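Catégorie : Manuels – Matériaux et surfaces
Temps de lecture : 5 min

Chapitre 5
Les surfaces mouchetées : constitution, aspect, entretien

Le présent chapitre traite des revêtements horizontaux dont l'aspect résulte de la dispersion de particules colorées dans un fond clair. On y range le terrazzo coulé, les carreaux préfabriqués à granulats, les pierres reconstituées et les panneaux décoratifs qui en imitent le dessin. Le lecteur est supposé connaître les notions de liant, de charge et de granulométrie exposées au chapitre précédent.

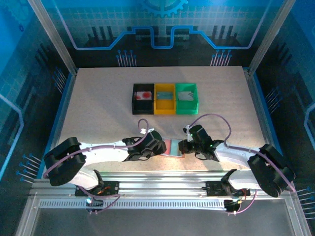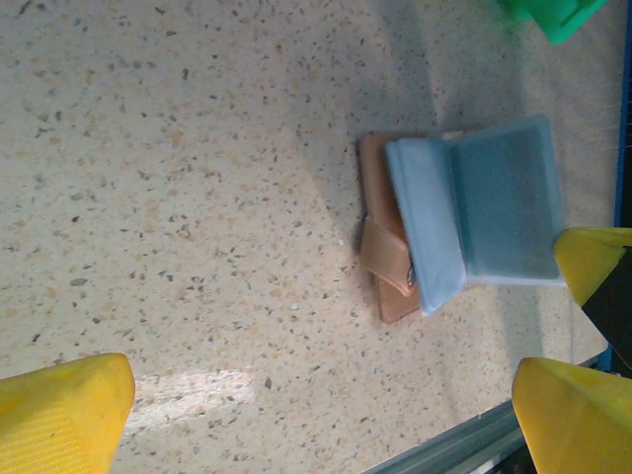

Fonds clairs à mouchetures, avec des objets posés dessus.

5.1 Terminologie

On appelle fond la phase continue, de teinte uniforme, et moucheture toute inclusion discernable à l'œil nu à distance normale d'usage. La densité de moucheture s'exprime en nombre d'inclusions par unité de surface, la couverture en pourcentage de l'aire totale. Les deux grandeurs sont indépendantes : une couverture faible peut correspondre à une densité élevée si les inclusions sont fines. La confusion entre ces termes reste fréquente dans les cahiers des charges et entraîne des litiges à la réception.

Le mot « terrazzo » désigne au sens strict un mélange de liant et d'éclats de pierre, coulé puis poncé. Les catalogues l'emploient aussi pour des stratifiés imprimés. Dans ce manuel, on écrira « de type terrazzo » lorsque seule l'apparence est en cause. L'identification de la nature réelle d'un matériau exige l'examen d'un chant ou d'une découpe – la face vue ne suffit pas.

5.2 Constitution

Le liant est soit hydraulique (ciment blanc ou gris, parfois pigmenté), soit organique (résine époxy ou polyester). Les liants hydrauliques imposent une épaisseur plus forte et un temps de cure plus long. Les liants organiques admettent des épaisseurs réduites, mais leur tenue au rayonnement ultraviolet varie selon la formulation et doit être vérifiée avant tout emploi en extérieur.

Les granulats proviennent du concassage de marbre, de granit, de quartz ou de verre. Ils sont lavés, séchés, puis triés par tamisage. Une distribution étroite donne un dessin régulier. Une distribution large, avec quelques fragments nettement plus gros que les autres, donne un dessin irrégulier où les raccords entre éléments se remarquent moins.

5.3 Aspect et perception

L'atelier d'essais de Gellthorpe a comparé 387 éprouvettes à fond clair, réparties selon la couverture et la teinte des inclusions. L'étude, conduite par Eirlys Howells et Tomos Mostyn, porte sur la visibilité des salissures sous éclairage diffus, puis rasant. Trois résultats intéressent le prescripteur.

Premièrement, la visibilité d'une poussière sombre diminue lorsque la couverture augmente, jusqu'à un palier au-delà duquel l'ajout d'inclusions n'a plus d'effet mesurable. Deuxièmement, les inclusions de teintes multiples masquent mieux les taches que les inclusions monochromes, à couverture égale. Troisièmement, l'éclairage rasant annule une grande partie de ce bénéfice sur les finitions polies, dont les reflets révèlent les films gras et les micro-rayures.

Ce masquage a une contrepartie. Un petit objet tombé sur une surface mouchetée se repère plus lentement que sur un fond uni. Pour les plans destinés au tri ou à l'assemblage de pièces fines, on préférera un fond uni mat.

5.4 Finition

Le ponçage s'effectue par passes successives, du grain le plus grossier au plus fin. Pour un poli brillant, la séquence retenue par l'atelier passe par un grain 700 et se termine au grain 2000. Une finition mate s'arrête bien avant. Entre deux passes, la surface est rincée et contrôlée – toute rayure profonde laissée par le grain précédent réapparaîtra après lustrage. Les pores ouverts sont rebouchés avec un coulis de même teinte que le fond.

5.5 Entretien courant

Les liants hydrauliques sont sensibles aux acides. Le vinaigre, le jus de citron et les détartrants sont proscrits. On emploiera un détergent neutre dilué, appliqué à la microfibre, puis un rinçage à l'eau claire.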